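Water drops on lens cover ruin wide shots of path, coating or wiper?

Posted by grollbridge_n

I am logging the condition of the shared path along the Betthorpe road, 2,952 stills so far. In rain the drops settle on the clear cover and stay there. The asphalt still reads as a dark area, but edges are lost wherever a drop sits over them.
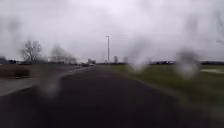 Path with grass verge to the right. Large drop over the horizon on that side.

The curb is the feature I need. It can be followed here, but anything at the far end of it is soft.

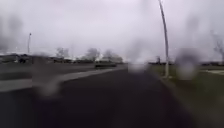

Curb on the left, dark car on the road beyond it.

The cover is flat polycarbonate, 9 cm across, uncoated. I can fit a Mistum hydrophobic film or build a small wiper. Which one holds up in steady drizzle at low speed? There is also haze, and I don't know if that is the same problem.
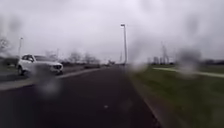 White SUV at the left, two streetlights, haze throughout.

Niven_Optical

Film alone will disappoint you at low speed. A hydrophobic surface makes water bead, and beads need airflow or slope to leave. On a vertical cover at walking pace the small ones stay put, and each acts as a lens. Tilt the cover forward 8 degrees or so, top edge out, and add a hood that projects at least half the cover's width. Then apply the film. Test with a spray bottle before you go out again.

The haze is a separate matter. It could be fine droplets outside, condensation inside, or movement at a slow shutter speed. Wipe the outside first. If the haze remains, open the housing and check the inner face. Put a fresh desiccant pack in and close it up in a dry room. If the inner face is clear, shorten the exposure and compare.

Skip the wiper. Polycarbonate scratches, and grit under a blade will mark it within a week. If you must have one, change to glass.

pathcount271

i just use car rain repellent, works ok. reapply every month. check it's safe on plastic first, mine clouded one cover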